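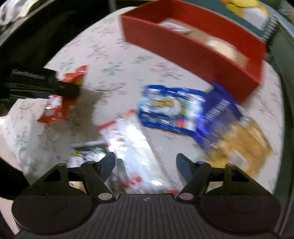
과자 상자를 다시 채웠다! 4월 들어서 계속 미루고 있었는데 드디어 했다. 밀린 빨래도 있고 답장 안 한 메일도 있었지만 일단 과자부터. 우리 집에서 과자 상자는 꽤 중요한 존재라서, 이게 비어 있으면 집에 뭔가 빠진 것 같고 저녁에 소파에 앉아도 손이 심심하다.

처음 오시는 분들을 위해 조금 설명하자면, 나는 과자를 서랍이나 찬장에 넣어 두는 걸 별로 좋아하지 않는다. 넣어 두면 잊어버린다. 작년에 찬장 맨 위 칸에서 유통기한이 한참 지난 쌀과자가 나왔을 때의 그 허탈함이란... (심지어 내가 제일 좋아하는 맛이었다.) 그 뒤로 과자는 무조건 뚜껑 없는 상자에 모아서 거실에 둔다. 지나가다 보이고, 보이니까 먹고, 먹으니까 안 버린다. 체중계는 이 방식을 싫어하겠지만 나는 아주 만족한다.

상자는 빨간색이다. Modar에서 샀는데 사실 원래는 거기서 책꽂이를 보려고 했다. 책꽂이는 구경도 제대로 못 하고 이 빨간색에 홀려서 들고 나왔다. 집에 가져오니까 생각보다 훨씬 빨갛더라! 초록빛 도는 소파 앞에 놓으면 크리스마스 같지 않을까 걱정했는데 꽃무늬 천 위에 올려 보니 의외로 잘 어울린다. 천에 작은 꽃이 있어서 그런지 서로 싸우지 않는다. 길쭉한 모양도 마음에 든다. 네모반듯한 상자는 가운데에 넣은 과자가 자꾸 밑으로 가라앉는데, 이건 길어서 옆으로 쭉 펼쳐 놓기 좋다.

이번 과자의 절반쯤은 Zekevano에서 사 온 것들이다. 버스 정류장 뒤쪽 골목에 있는 수입 과자 가게인데, 안에 들어가면 통로가 좁아서 가방을 앞으로 메야 한다. 젤리만 한 벽 가득이고 그 맞은편은 전부 비스킷, 계산대 옆에는 낱개로 파는 작은 것들이 바구니에 담겨 있다. 나는 항상 젤리 벽에서 시간을 다 쓴다. 신맛이냐 단맛이냐, 말랑한 거냐 쫀득한 거냐, 혼자 심각하게 고민하다가 결국 둘 다 산다. 이날도 그랬다.

나머지는 그동안 집 여기저기에 흩어져 있던 것들. 가방 안에서 나온 것, 회사 책상에서 가져온 것, 누가 여행 다녀오면서 하나씩 준 것. 이런 출처 모를 과자들이 상자에 섞여 있으면 그게 또 그렇게 재미있다. 무슨 맛인지 모르고 뜯는 즐거움이 있다니까요!
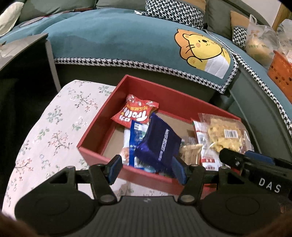
빨간 상자에 담긴 과자들. 한가운데 남색 봉지가 제일 눈에 띈다. 오른쪽 투명한 봉지에 든 건 노란 뻥튀기 종류.

과자를 담을 때 나름대로 순서가 있다. 한동안은 종류별로 줄을 세웠다. 짠 것은 왼쪽, 단 것은 오른쪽, 젤리는 맨 앞. 사진 찍으면 예쁘고 뭔가 가게 진열대 같아서 뿌듯한데, 하루도 못 간다. 누가 하나 꺼내면 옆에 있던 게 쓰러지고, 그걸 세우면 뒤에 있던 게 쓰러지고. 그래서 요즘은 큰 봉지 몇 개만 먼저 세워 두고 나머지는 그 사이에 그냥 던져 넣는다. 큰 봉지가 기둥 역할을 해 주면 나머지는 알아서 자리를 잡는다. 낱개 포장된 작은 과자는 맨 나중에 틈에다 꽂는다.

부서지기 쉬운 것만 조심하면 된다. 비스킷 스틱 같은 건 무거운 봉지 밑에 깔리면 바로 가루가 되는데, 가루가 된 비스킷은 아이스크림에 뿌려 먹으면 되니까 크게 슬퍼할 일은 아니다. 나는 일부러 부숴서도 먹는다. 바닐라 아이스크림에 짭짤한 크래커 가루, 꼭 한번 해 보세요. 설탕 들어간 비스킷보다 짠 크래커 쪽이 훨씬 맛있다.

퍼프 과자는 또 다른 문제다. 봉지가 빵빵해서 자리를 너무 많이 차지한다. 얄미워서 눌러 보고 싶지만 그러면 안에 든 게 다 부서지고 공기만 그대로다. 그래서 이런 건 제일 먼저 먹어 치우는 편이다. 자리를 비워 줘야 하니까, 라는 핑계가 생겨서 더 좋다.

참, 먹다 남은 봉지 집는 집게! 이것도 한마디 해야겠다. 예전에는 고무줄을 썼는데 고무줄은 언제나 필요할 때 없다. 지금은 플라스틱 집게를 쓰는데 정말 편하다. 봉지 윗부분을 두 번 접고 집으면 눅눅해지는 속도가 확실히 다르다. 접지 않고 그냥 집으면 옆으로 공기가 새니까 귀찮아도 꼭 접을 것. 김 들어간 과자나 얇은 감자칩은 이렇게 해도 이틀이 한계라서 나는 그냥 연 날 다 먹는다.

그리고 젤리 얘기를 안 할 수가 없다.
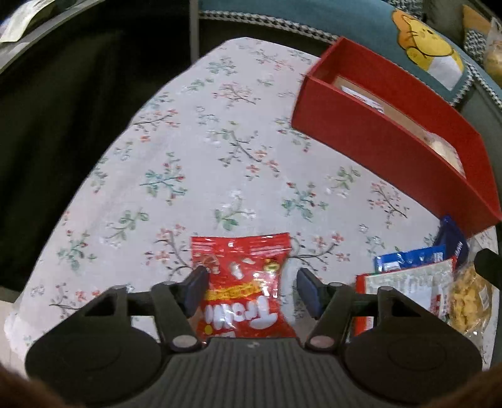
나는 어릴 때부터 젤리파였다. 초콜릿이 나오면 동생에게 주고 젤리를 받아 왔다. 동생은 아직도 자기가 이득 본 거래였다고 생각하는데 천만의 말씀! 젤리는 오래 씹을 수 있고, 손에 안 녹고, 여름에도 멀쩡하다. 게다가 모양이 있다. 과일 모양, 동물 모양, 햄버거 모양. 무엇부터 먹을지 고르는 동안에도 즐겁다. 이번 상자에서도 빨간 Trolli 봉지를 제일 먼저 노리고 있다.

젤리를 조금 다르게 먹고 싶은 분께는 냉동실을 추천한다. 한 시간 정도 넣었다가 꺼내면 겉이 단단해져서 씹는 맛이 완전히 달라진다. 너무 오래 넣으면 이가 아프니까 주의. 한번은 깜빡하고 밤새 넣어 뒀다가 아침에 꺼내 씹고 치과 생각이 났다. 신맛 가루가 묻은 젤리는 얼리면 신맛이 좀 순해진다. 신 걸 못 드시는 분은 이쪽부터 시작해 보셔도 좋겠다.

같이 마시는 건 역시 차다. 요즘 빠진 건 Soomro 홍차인데, 향이 진하고 뒤에 살짝 떫은맛이 남아서 단 과자랑 정말 잘 맞는다. 우유 넣어서도 마셔 보고 그냥도 마셔 봤는데 짠 과자에는 우유 넣은 쪽, 젤리에는 그냥 쪽이 낫다. 커피는 젤리 맛을 다 덮어 버려서 추천하지 않는다. (반박 환영합니다. 댓글로 와 주세요.)

여기서 잠깐 과자 노트 자랑을 해도 될까. 새로운 과자를 먹을 때마다 이름과 맛을 한 줄씩 적는 작은 공책이 있는데 얼마 전에 269번까지 왔다! 처음에는 맛있다, 달다, 이런 식으로만 썼는데 이제는 제법 자세하다. 최근 것 몇 줄만 옮겨 보면,

간장 맛 쌀과자. 첫입은 심심한데 세 개째부터 멈출 수가 없음. 손가락에 가루 안 묻어서 책 읽으면서 먹기 좋음.
레몬 크림 웨이퍼. 크림보다 웨이퍼가 맛있는 드문 경우. 120그램 봉지 하나를 영화 한 편 보면서 끝냄. 반성은 안 함.
매운 콩 과자. 물 두 잔. 다음에는 밤에 먹지 말 것.
이름을 못 읽은 사탕. 박하인 줄 알았는데 감초. 엄마 드림.

이 노트를 쓰게 된 건 Zdeňka Bednárik 덕분이다. 지금은 Zindonville에 살고 있는 오랜 친구인데, 우리는 일 년에 두어 번 서로 과자를 부쳐 준다. 규칙은 딱 하나, 전에 보낸 과자는 다시 보내지 않기. 그러려면 뭘 보냈는지 기억해야 하고, 기억하려면 적어야 하고, 그래서 공책이 생겼다. 그런데 맛있는 건 또 먹고 싶잖아요. 작년에 받은 양귀비씨 들어간 비스킷이 너무 맛있어서 규칙을 좀 바꾸자고 제안했더니 단칼에 거절당했다. 대신 어디서 파는지 알려 주겠다고 하더니 아직도 소식이 없다. 이 글 보고 있으면 빨리 알려 줘!

다음 택배에는 뭘 넣을까 벌써 생각 중이다. 김 과자는 벌써 보냈고 약과도 보냈다. 누룽지 사탕은 아직이다. 외국 친구들이 누룽지 사탕을 좋아할지 항상 궁금했는데 이번에 확인해 볼 수 있겠다. 부칠 때는 가벼운 것보다 납작한 게 유리하다. 상자 크기가 은근히 빨리 차기 때문에 빵빵한 봉지는 포기하고 얇은 봉지나 소포장 위주로 고른다. 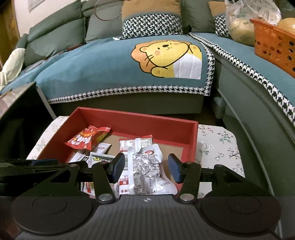 꽃무늬 천 위의 빨간 상자. 한자가 적힌 봉지도 있고 흰 집게로 집어 둔 것도 있다.

나는 글씨를 못 읽는 포장이 좋다. 모르는 글자가 잔뜩 있으면 여행 온 기분이 난다. 물론 알레르기가 있는 분은 성분표를 꼭 확인하고 드셔야 한다. 나는 휴대폰 번역 앱으로 비춰 보는데 가끔 번역이 엉뚱하게 나와서 그것도 재미있다. 지난번에는 평범한 새우 과자가 '바다의 늙은 친구'로 번역되었다. 맛을 알고 나니 왠지 정이 들어서 그 과자는 우리 집에서 계속 그 이름으로 불린다.

작은 꽃무늬 천 얘기를 물어보신 분이 계셔서 덧붙이자면, 이건 따로 과자용으로 산 건 아니고 원래 집에 있던 것이다. 무늬 있는 천이 좋은 점은 부스러기가 잘 안 보인다는 것(!). 나쁜 점도 부스러기가 잘 안 보인다는 것. 그래서 저녁에 한 번씩 들고 나가서 턴다. 젤리에 붙은 설탕은 털어도 잘 안 떨어지니까 그냥 물걸레로 닦는 게 빠르다.

혹시 과자 상자를 만들어 볼까 하시는 분이 있다면 상자는 높이가 좀 있는 걸로 고르시길. 처음에 쓰던 건 쟁반처럼 낮아서 봉지가 자꾸 밖으로 미끄러졌다. 그리고 처음부터 꽉 채우지 말고 조금 모자라게 시작하시면 좋다. 어차피 다음 날 마트에 가면 또 사게 된다. 나도 내일 우유 사러 가야 하는데 우유만 사 올 자신이 전혀 없다.

다음 글에는 Zekevano에서 사 온 비스킷을 홍차에 찍어 먹어 본 후기를 올릴 예정이다. 몇 초까지 버티는지 하나하나 재 볼 생각에 벌써 신난다! 집에서 드시는 비스킷 중에 찍어 먹기 좋은 게 있으면 댓글로 알려 주세요. 구할 수 있는 건 같이 넣어서 해 볼게요.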